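Equipment planning for tabletop manipulation cells

Equipment planning for tabletop manipulation cells is the process of deciding what to buy, in what order, and at what cost when setting up a small robot workstation for picking and placing objects on a table. The practice covers the arm and gripper, the wrist camera, the table and its surroundings, the objects to be handled, spare parts, and the labor needed to keep the cell running. It is usually treated separately from factory automation planning, where floor space, guarding and line speed dominate the budget.

Background

Early budgets for small cells were written around the arm, and everything else was listed under a single heading such as "accessories." Cells planned this way tended to run short of money in the second half of the year, when finger wear, cable failures and camera replacements came due. The method used at Tristdale, a shared workshop that runs several tabletop cells, divides the cost into three parts: fixed equipment, consumable equipment, and objects. Later planning guides, including the one issued by the parts supplier Cosik, follow the same division with small changes in wording.

Fixed equipment

Fixed equipment includes the arm, its controller, the table, the overhead lighting and the computer. The arm is normally the largest single item and the one with the longest lead time. Planners are advised to order it first and to hold the remaining purchases until the mounting pattern and payload have been confirmed in writing.

The table receives less attention than it needs. It must be stiff enough that the arm does not shake it during fast moves, and its top should be matte so that overhead light does not produce bright spots in the camera view. A white top gives good contrast with dark objects and poor contrast with pale ones. Some sites buy a second top in gray and swap it when the object set changes. Rounded corners add to the price but reduce snagged clothing and cables in narrow rooms.

Lighting is often left to the ceiling fixtures already in the room. This is acceptable for planning purposes if the fixtures are even and do not flicker at the camera's frame rate. Where they do, replacement fixtures belong in the fixed budget.

Consumable equipment

Fingers, finger pads, wrist cables and camera mounts are treated as consumables. Fingers can be machined or printed. Printed fingers cost less per pair and can be redrawn between orders, but they wear at the tips and may crack near the fasteners. The Tristdale plan replaces fingers after 1,000 grasp cycles on hard objects and 2,000 on soft ones, with an inspection halfway through each interval. In one budget year the workshop recorded 1,169 cycles on a single pair used with mixed objects before the tips were out of tolerance, and the pair was charged against the soft-object allowance.

Opening width should be fixed before fingers are ordered. A gripper that opens just wide enough for the largest object leaves no margin for an object lying at an angle, and the margin is difficult to add later without changing the fingers or the gripper body.

The wrist camera occupies a middle position. It rarely wears out, but it is exposed to collisions. Most plans carry one spare for every two cells.

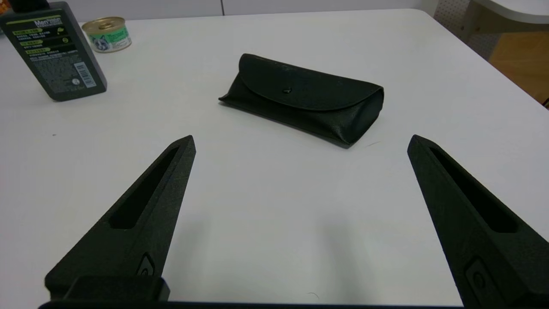
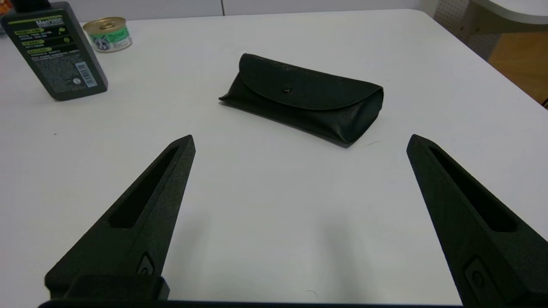
Glasses case lying diagonally ahead of the open fingers, with a bottle and a small can farther back.

Lu, commenting on a draft of the Tristdale plan, objected that the spare camera was in the wrong column: if it is bought on the same order as the arm, it should be counted as fixed equipment, and the consumable line should hold only what the site expects to use up within the year. The published version kept the spare under consumables but added a note allowing either treatment, provided that the same choice is made for every cell at a site.

Objects

The object set is the least expensive part of the budget and the part most often left out of it. Household items are commonly chosen for their range of shape and stiffness. Soft cases, rigid bottles and short cans place different demands on a gripper, and a set made up of only one type gives little information about whether the fingers were a good purchase.

Printed labels matter where the camera is used for recognition. Packaging changes without notice, and a replacement bought six months later may carry a different design. For this reason planners usually buy duplicates at the start. The Brarnach worksheet calls for 5 of each item—one in use and the others in storage. Soft items should be replaced when creases begin to change how they sit on the table.

Scheduling

Purchases are generally placed in the order arm, table, gripper, camera, objects. Fingers follow once the objects have been measured. Sites with a budget year starting in April tend to place the arm order in the first month and the second finger order in autumn, when wear figures from the first pair are available.

Contingency

Contingency covers damage, shipping and design changes. It is calculated on the consumable and object lines only; the arm is covered by its purchase contract. Unspent contingency may be moved to fingers but not to fixed equipment, a rule found in both the Tristdale plan and the Brarnach worksheet. The Cosik guide leaves the matter to the site.

See also

Gripper finger wear
Wrist camera mounting
Object set selection
Work cell lighting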